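Section 4: Washing the Flutari blanket for the first time

I've washed mine more often than I'd like to admit (two dogs, one toddler), so this is the way I do it now. Set aside an afternoon the first time!

1. Unplug the controller from the wall, then pull the cord out of the blanket. Put the cord in a drawer – it never goes in the water.

2. Shake the blanket outside and check the corner socket for lint. I use a dry toothbrush.

3. Fold it loosely in quarters and put it in a large washer by itself. It weighs a lot more once it's soaked, and my little machine at home hated it, so I go to the laundromat.

4. Pick cold and gentle, with a spin of 400 or lower if the machine lets you choose. Use half your usual detergent.

CAUTION: No bleach, no softener and no dry cleaning. Solvents can eat the coating on the wires.

5. Tumble on low for 14 minutes, then take it out while it's still damp and pull it back into shape.

6. Hang it over two lines or a wide rail. Please don't use clothespins on the wired part – Corina Stoica bent a wire on our test blanket that way and we had to toss it.

Note: The Tokis throw is smaller and can skip step 5 completely.
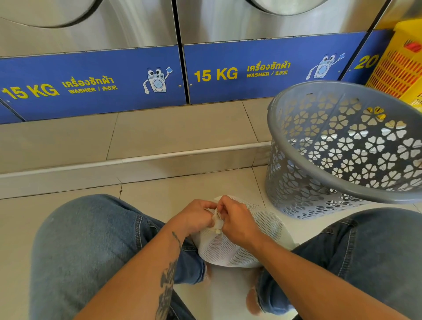 7. Leave it until the socket is bone dry, overnight at least, before you plug the cord back in. Run it on low for 20 minutes, flat on the bed, and feel for cold patches. If you find one, unplug it and write to me.

Baltasar Esteban, Flutari Owner Help | Contact us | © Flutari | Back to top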